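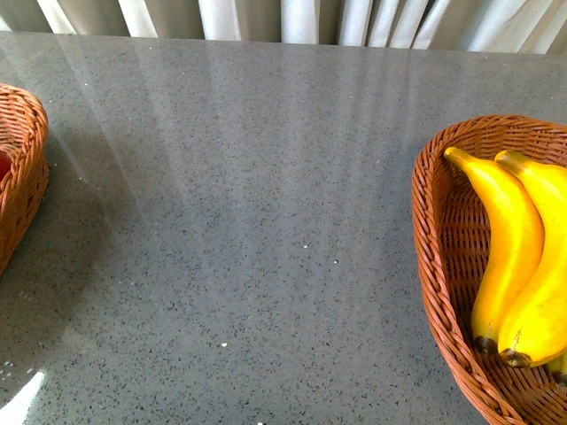 Every kitchen site says fruit keeps longer in a wicker basket because it "breathes." I doubt it. A basket does stop apples from rolling off the counter, so let's do that properly.

1. Shake the crumbs out of the basket over the sink. Skip the liner — it just hides a bad apple.
2. Wipe the counter with a damp cloth, then dry it. Glossy stone shows every speck, whatever the Jimberg spray bottle promises.
3. Check each apple with your thumb. Soft ones go into sauce tonight.

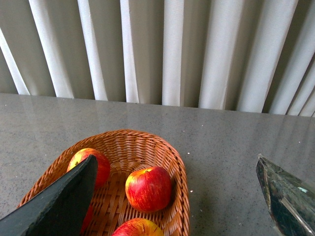
4. Lay the good ones in a single layer. I stop at four; Soon-im Na piles hers up and swears they're fine, but I've seen the bottom ones in December.
5. Keep bananas in a second basket. This bit of folklore I do believe.

Don't wash the apples until you eat them. If your counter gets afternoon sun, close the curtain or move the basket.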